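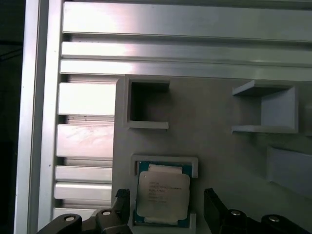
I have been meaning to write about putting away small computer parts for most of the summer, and every time I sat down to do it I got up again and went to fiddle with the parts instead. Processors are the worst of them. They're flat and square and they slide, they have one side you should really keep your fingers off, and they look so much alike that after a while you're holding two of them up to the window and squinting at the lettering. I kept mine in a cookie tin for years (I know, I know). What finally won me over was giving a processor a place of its own, a rectangular holder standing out from a flat gray plate, with the plate fixed to aluminum rails. There are two more pockets higher up on the plate, both empty, and I can't tell you how much I like having an empty pocket or two. It feels like a guest room.

The idea came from Ailsa Moffat, who was my neighbor back when we lived in Endcombe and who sews. She has a board over her machine with a little box for every presser foot, and she reaches up without looking and comes back with the right one. I sat in her sewing room one afternoon drinking her very strong tea and thought, well, why do I have a cookie tin? I went home and drew boxes on the back of an envelope. The first ones were much too deep. You'd drop a thing in and then need tweezers to get it out again, and tweezers near a processor make me nervous. The ones I like now have raised walls and are open at the front, with a bit of a lip along the bottom, so there's a ledge for things to rest on and still room to get hold of them.

I'll say a word about the rails too, as I get asked about those more than anything. It's brushed aluminum, the kind with a groove running down it, and I love it more than is reasonable. You can slide a fitting along, decide you hate it there, loosen it, and slide it back. I've changed my mind about the height of a shelf 8 times in one weekend with that stuff, and a plank of pine would never have forgiven me. What I don't love is how it keeps a record of everything you do. It gets smudges, and it gets fine scratches, and on a bright day it glares back at you so that you can see every one of them. I used to go over mine with a soft cloth whenever company was coming. I've stopped doing that. Leire Cordero came to stay for five days in the spring and never once looked at the rails, although she had plenty to say about my coffee.

The gray was a decision, too, and a longer one than I'd care to admit. White was my first thought, since that's what you'd pick for a kitchen, and then I tried a piece of white board under my lamp and could hardly look at it. Black hides the parts. A light, matte gray is easy on the eyes in the evening, and things put down on it show up nicely, down to the tiny screws I am forever losing. I also think it looks calm, if a piece of plate can look calm.

Now, the sorting itself. I did most of mine over a run of rainy evenings, with the radio on and the dog lying on my feet. I emptied the tin onto a folded towel and went through it very slowly. Some of the processors I remembered right away, which surprised me. One came out of the first computer I ever put together by myself, at a kitchen table in Vekcombe, with Palesa Chauke reading the instructions out loud over the phone and both of us laughing so hard that I had to put the screwdriver down. That computer ran for years and was as loud as a hair dryer. I'd never sell the processor, and I don't suppose anyone would want it! Others I couldn't place at all. They had simply come along with me from one house to the next, the way spare keys do.

I ended up with three groups - keep, pass along, and "ask Ntombi." Ntombi Radebe fixes up old desktops for people who need one, and she took most of the second pile and nearly all of the third. She also gave me a small scolding for the cookie tin, quite rightly. If you have something like that tin in your own closet, please get the parts wrapped up separately before you do anything else with them. The proper shelves and pockets can wait until you have the time and the money, but bent pins are a misery and I've straightened enough of them for one lifetime.

A few odds and ends I wish I'd thought of sooner. Leave more space between the pockets than you think you want, because your fingers are wider than your drawing. Put the thing you reach for most at the height where your hand naturally goes, and let the others climb up from there. And write your labels in pencil for the first month. I printed 20 beautiful ones on the very first night and had peeled most of them off by the next evening, and there is still a sticky patch that catches the lint.

I still haven't found a good answer for memory sticks. They're long and thin and they flop over in anything square, and the slotted block I made for them is so snug that I have to rock each one out with my thumbs. Flora Skinner tells me she stands hers on end in an old letter rack, and she's promised to send me the measurements, so I may have another go in October when the garden is finished for the year. The cables I'm not going to talk about. They're in a bag. It is a large bag, and it has been pushed to the back of the closet behind the winter coats.

The cookie tin has gone back to the kitchen, after a very good wash, and as of this morning it's got ginger cookies in it.

September 24, 2024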